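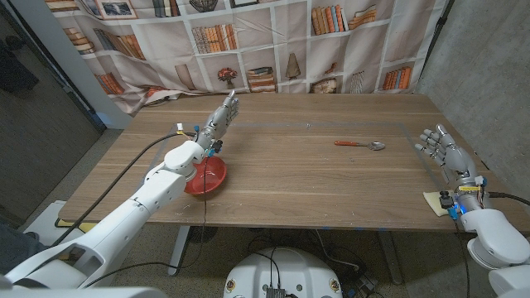
3.2 Where the starting positions come from

We spent far longer on this part of the study than we had planned, and I think it deserves a section of its own. The question is simple enough: if a robot learns a table task from demonstrations, how much does it matter how the arms and hands are held before anything begins? Most papers (ours included, until now) skip over it. We kept the objects few and familiar, a red bowl and a spoon with an orange-red handle among them, and marked out the work area with grey tape on the tabletop. Everything we call a 'start' below is a pair of arm poses plus the positions of the objects. We gathered 252 starts in all, using our Henach recording software, and threw away none of them, even the silly ones.

Figure 4. Views from the head camera and the wrist cameras in the Henach set-up.

Each wrist has its own camera, and that's where the trouble crept in. A policy that looks at the table through the head camera gets much the same view from one start to the next. Through a wrist camera it gets something else entirely, depending on how the forearm happens to be turned. The printed bookshelf at the back of the table takes up a good share of some wrist views, at a steep tilt, and all those little books and vases are very tempting for a network that is hunting for landmarks.
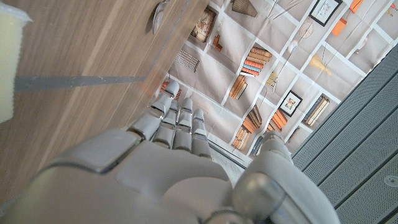

Trummer Notes on Robot Learning, vol. 6, no. 2, p. 41

To find out how tempting, we trained two versions of the policy on the same demonstrations. The first, which we call Fastis, sees every camera all the time. The second, Wallero, has its wrist views blanked out at random during training, so it can't lean on any one of them too heavily. Both were then run from 100 starts that neither had met before. I had rather expected the two to come out level, and said so in our plan. Well, I was wrong! Fastis did nicely when the wrists began close to where they had been in training, and fell away quickly once they were turned further round. Wallero was a bit slower to get going but far steadier.

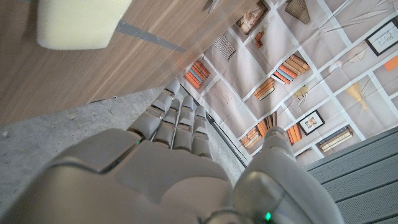 One reviewer asked whether we were simply measuring the effect of a busy background, and whether a plain sheet would have made the whole problem vanish. It's a fair point, and we can't rule it out with the runs we have. My own hunch is that a plain sheet would help Fastis and leave Wallero more or less where it is – but that's a hunch, and the table of results doesn't speak to it. What I can say is that the gap between the two policies grew with the angle of the wrist
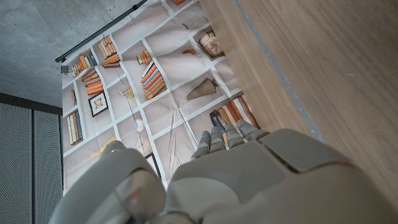

and that it grew for both arms, though more so for the left. We checked whether this came from the left arm simply having had more varied starts in training, and after evening out the numbers the difference shrank but didn't go away. The per-arm results are in the appendix, along with the blanking rates we tried before settling on the one used here. Section 3.3 deals with the order in which the starts were presented.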